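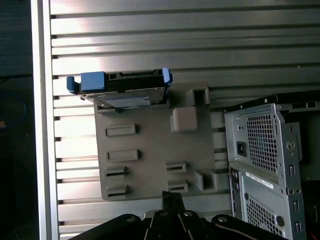 4.2 Rules for handling the drives

I'll admit I didn't want a rulebook. When Kerttu Huttunen and I started on the Besell station we had one page of notes, and most of it was about who was allowed to press the green button. By October we had logged 523 insertions and argued over a fair few of them (mainly what counts as "seated"), so we sat down and wrote five rules, which we now call the Brallow list.

Rule one: the gripper holds the plastic, never the circuit board. Rule two: no part is let go until the operator has called it. It sounds fussy, I know, but our two operators had quite different ideas of when a part was home!

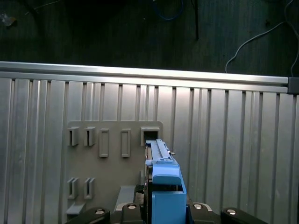

Rule three covers pushing. If a part won't go in, you back off the whole way and line up again, and you don't wiggle it. I was the worst wiggler in the lab, so this one took me a while. Every retry gets its own line in the log, even the embarrassing ones.
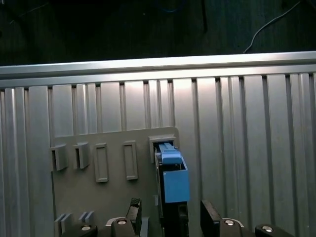
Figure 5. Blue part in the right-hand fixture of the upper row on the grey board.

Rule four says the wrist view must show both the part and its target before any contact, and rule five is simply that anyone can call a stop without giving a reason. We've kept both exactly as first written. 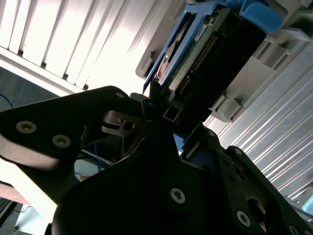 Drives in caddies gave us the most to argue about. Kerttu wanted a separate rule for angled approaches, and I thought rule four covered it (I still do, mostly). We left it as a note in the Niskanen log, along with the other 839 comments, and we'll come back to it when we revise the list.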